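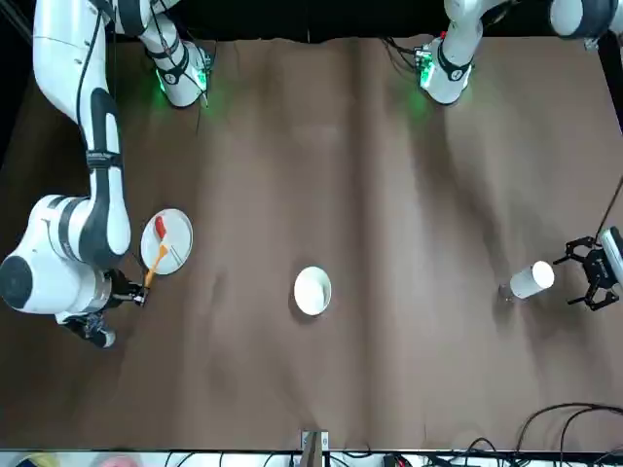 Mimitz 双臂桌面餐具数据：说明文件

本文件随数据一起发布，说明台面怎么搭、数据怎么录、目录怎么放、哪些片段不要用。最后一次修改：11/13/25。维护人：Willy Smits。

Mimitz 是在 Retovgate 共享工坊里搭的一套双臂台面。两条机械臂装在桌子的远侧，操作对象是普通餐具：盘子、碗、杯子、锅铲，还有几样小东西。台子占用工坊靠里的一张长桌，其他人晚上也要用这张桌子，所以除了两条臂的底座，其余东西都按能拆来设计。数据里有几处光线和布置不一致，多半是这个缘故。

一、内容概要

发布版一共 2,287 个片段，每个片段是一次遥操作，从两条臂离开起始位开始，到操作者按下脚踏开关结束。片段里有图像、关节角、夹爪开合量、脚踏信号和一行文字标注。力矩没有录，声音没有录。

任务分 3 类：

转移。用锅铲把盘里的东西移到碗里或盘子另一侧。右臂拿铲，左臂空着或者扶碗。

扶正。杯子侧放在桌上，由其中一条臂夹住并立起来。杯口朝哪边不固定。

归位。把碗、杯子、盘子放到指定区域，不要求顺序。

三类任务共用同一张桌子和同一批餐具，同一个画面里经常同时有几类任务的东西。例如做转移时，杯子可能侧倒在另一边，标注里只写当次要做的动作，不写没碰的物体。拿图像做物体检测的人要注意，标注里没提到的东西不等于桌上没有。

二、左右怎么算

全部文件里的左和右都按机器人自己的方向。固定相机在机器人对面，所以 right_arm 出现在画面左侧，left_arm 出现在画面右侧。之前有两位使用者把通道接反，训练出来的动作是镜像的，查了很久。写读取代码时请先画一帧出来对照。

左臂有时会伸出画面再从右边缘进来，底座一段和夹爪一段看起来不相连，这属于正常情况。按连通区域做分割会把它算成两个物体，需要自己合并。

右臂的肘部在某些姿态下离相机很近，会遮住桌子左侧靠外的一块。我们没有补拍这一块。

三、硬件

机械臂：两条 Holst 臂，白色外壳，关节处黑色，末端是平行夹爪。底座用螺栓穿过桌板固定，不要用快夹。最早用过快夹，臂快速回起始位时底座会慢慢转，一个下午之后标定就不准了。

控制器：Skernix 控制板，每条臂一块，装在桌子远侧。固件版本写在每个片段的 meta 文件里。四月之前的固件在夹爪完全闭合时读数会跳，发布版里没有用旧固件录的片段。

相机：固定相机一台，装在工坊自己的横杆上，高出桌面 65 厘米。腕部另有相机，腕部图像放在单独的目录里，默认不下载。固定相机的曝光、增益和白平衡都锁死，对焦手动调好以后用胶带粘住对焦环。

桌面：棕色纸，整张铺满，边缘折到桌板下面粘住。纸有折痕，也会起皱，夹爪擦过以后皱得更明显。换纸的位置在 meta 里记为 cover_id。背后是黑色背景布。

线缆：桌子前侧右角有一团黑色线缆，会入镜。试过全部收到桌下，结果弯折太急，接头松过一次，后来就留在原处。做背景减除的话，这团线每天的形状都不同，建议直接遮掉右下角。

脚踏：普通的踏板开关，接在录制电脑上。踩一下开始，再踩一下结束，长踩表示这一条作废。

四、搭台步骤

顺序请照下面来，颠倒了要返工。

先铺纸。桌面擦干净，纸从远侧往近侧铺，用手掌推平，两边同时往下折。竖向折痕推不平没有关系，不要用熨斗。

装底座。对准桌板上的孔，螺栓先全部带上，再对角拧紧。拧完用手推大臂，底座不能有响声。

接线。电源线走外侧，通信线走内侧，两种线不要捆在一起。通电之前把两条臂都摆到向上的姿态，避免上电时夹爪碰桌面。

上电。先右臂后左臂。底座状态灯变绿以后再启动录制程序。灯没有变绿就启动，程序会报超时，需要断电重来。

找零位。运行 home 脚本，两条臂依次动作。脚本运行期间人不要站到桌边，急停按钮放在手能够到的地方。

对相机。运行 align 脚本，屏幕上会叠出上一次的参考帧。移动相机直到桌子前沿与参考线重合，然后锁紧横杆。

摆餐具。按随机脚本给出的位置摆，脚本只给区域，不给精确坐标。

五、餐具

盘子：白色圆盘，比碗大。盘边较低，锅铲能直接推上去。

碗：白色小碗，口沿光滑。空碗很轻，夹爪从侧面碰到就会滑走。

杯子：白色圆筒形，侧放时底朝左或朝右都有。侧放的杯子会滚，摆好以后等它停稳再踩脚踏。

锅铲：橙色。握柄被夹爪夹住以后，铲面与桌面的角度取决于夹在握柄的哪一段，这是转移任务里差异最大的一项。

红色长条食物：表面反光，在偏亮的片段里会有一小块过曝。

浅灰色细长餐具：放在盘里作干扰物，不要求操作。颜色和盘子接近，远处不容易看清。

餐具没有贴标记点，也没有提供三维模型。换过的餐具在 meta 里更新 item_set，尺寸略有变化，我们没有逐件测量。

六、录制流程

每次开工先录一条空动作，两条臂从起始位走到中间再回来，桌上餐具照常摆着。这条用来检查时间戳和画面是否对齐，文件名以 check 开头，不计入正式片段。

正式录制时一个人操作主手，另一个人摆餐具和写标注。摆的人退到线外以后说一声，操作的人再踩脚踏。夹爪从餐具上方接近时，先在空中停一下再下降，目的是让后面切分动作时有一个明确的分界。老片段里没有这个停顿，meta 中 pause 字段为 0。

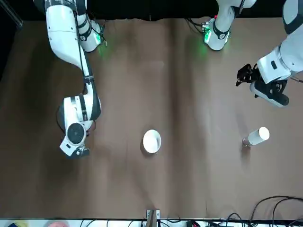

下降过程中操作者只看固定相机的画面，不直接看桌子。这样录出来的动作和图像里能得到的信息一致。代价是有些抓取偏慢，夹爪会在杯子旁边来回修正几次才闭合。这些修正没有剪掉。需要干净轨迹的人可以用 trim 脚本去掉速度低于阈值的部分，阈值自己定，脚本默认不开。

一条臂工作时另一条臂可以悬停，也可以停在起始位，由操作者决定。悬停的臂不是完全静止的，主手那边手会抖，关节角里能看到小幅度变化。训练单臂策略时建议把另一条臂的动作通道整个丢掉，不要当作零处理。

碗和杯子之间的距离由随机脚本控制，太近的布置会被脚本拒绝，因为两个夹爪同时下去容易相碰。所以数据里缺少餐具紧挨着的情况，用在拥挤桌面上效果会差。

每录完一组，两条臂回起始位，检查一次夹爪指尖。指尖上的垫片用双面胶粘，胶变软以后垫片会歪，歪了就停下来换，换完重新录 check。

七、目录和字段

解压后是下面这些目录：

episodes 每个片段一个子目录，名字是任务代号加流水号
wrist 腕部图像，单独打包
calib 相机标定和两条臂的底座位姿
scripts 读取、对齐、修剪、检查用的脚本
notes 每次录制的手写记录，已转成文本

每个片段子目录里：

fixed 固定相机图像序列
joints.csv 两条臂的关节角，先右后左
grip.csv 夹爪开合量，0 为闭合，1 为全开
pedal.csv 脚踏信号
label.txt 一行中文标注
meta.json 其余信息

meta.json 里常用的字段：

task 任务类别，取值 transfer、upright、place
arm 实际动作的臂，取值 right、left、both
cover_id 桌面纸的编号
item_set 餐具组编号
pause 下降前有没有停顿
fw 控制器固件版本
ok 任务是否完成，由摆餐具的人当场填写
remark 备注，可能为空

ok 字段的判断标准：转移任务看东西是否到了目标位置，中途掉过又捡起来也算完成；扶正任务看杯子松开后是否立住；归位任务看物体中心是否在区域内，压线算在内。没有完成的片段也保留，方便做失败检测。

八、时间对齐

图像和关节角用同一台电脑的时钟，但不是硬件同步。图像时间戳是电脑收到帧的时间，比曝光时间晚。calib 目录里给了一个固定偏移，读取脚本默认加上。自己写读取代码的人记得处理，漏掉之后在夹爪闭合的瞬间最明显：开合量已经变了，画面里手指还没合上。

工坊的网络偶尔会占用录制电脑，造成丢帧。丢帧的地方没有插值，帧号会跳。check_gap 脚本可以列出所有跳号的位置。

九、已知问题和剔除记录

从原始录制里剔除了 99 条，编号列在 notes/removed.txt，流水号因此不连续。剔除的原因有相机被碰歪、脚踏误触、垫片脱落、标注和动作对不上。编号没有重新排，以免和旧版脚本冲突。

没有剔除但使用时要留意的：

底座附近的绿灯会在纸面上映出一点绿色，离灯越近越明显。按颜色分割时不要把绿色通道的阈值设得太低。

画面下沿的白色条带外面有别的东西入镜，颜色鲜艳，位置也会变。这部分不属于任务，裁掉下沿即可。scripts 里的 crop 脚本按桌沿裁剪。

纸面上的折痕在同一个 cover_id 内基本固定，模型可能借折痕来定位。做泛化测试时请按 cover_id 划分训练集和测试集，不要随机划分。我们随机划分过一次，扶正任务的成绩高得不正常，换一张纸之后掉下来很多。

早期标注用词不统一，同一个杯子写过“杯子”“白杯”“筒”。发布版只改了错别字，没有统一用词。

左臂出画的时候，固定相机里看不到它的中段姿态，只能依靠 joints.csv。用视觉做姿态估计的结果在这些帧里不可信。

十、安装和试跑

读取脚本只依赖常用的数值库和图像库，版本写在 scripts/requirements.txt。装好以后先运行 scripts/show.py，参数给一个片段目录，会弹出窗口同步播放图像和曲线。曲线的第一组是右臂，对应画面左侧的那条臂。窗口能正常播放，说明路径和时间偏移都没有问题。

内存不够时加 lazy 参数，逐帧读取。机械硬盘上会比较慢。

重放到真实机械臂之前，先用 scripts/limits.py 检查关节范围。数据里的关节角以我们的底座位姿为准，底座间距和我们不同的话，双臂同时动作的片段不能直接重放，夹爪可能相撞。第一次重放请把速度调到最低，桌上不放餐具，手放在急停上。

十一、使用范围和许可

可以用于学习、研究和个人制作。转发时请保留本文件和 notes 目录。改过的版本请换名字，不要继续叫 Mimitz。

数据只覆盖一张桌子、一套相机位置和少量餐具，不适合直接拿去评价别的机械臂。操作者人数少，动作习惯明显，右臂的用法比左臂熟练得多，这一点从 arm 字段的分布也能看出来。

餐具上没有真实的热食或液体，和盛了东西的碗、杯差别很大，请不要据此判断机械臂能不能用于厨房。

十二、反馈

发现编号错误、标注错误或者文件损坏，请在项目页提交，写明片段目录名和帧号。只写“有一条杯子的不对”我们没法查。硬件方面的问题写给 Willy Smits，他保管底座的钻孔模板和备用垫片。想在 Retovgate 现场使用台子的人，先在工坊登记表上占时间，用完把纸面上的碎屑扫掉，两条臂停回起始位再断电。

下一版计划补录餐具紧挨着的布置，以及左臂拿铲的转移任务。目录结构不变，meta.json 会增加一个 operator 字段。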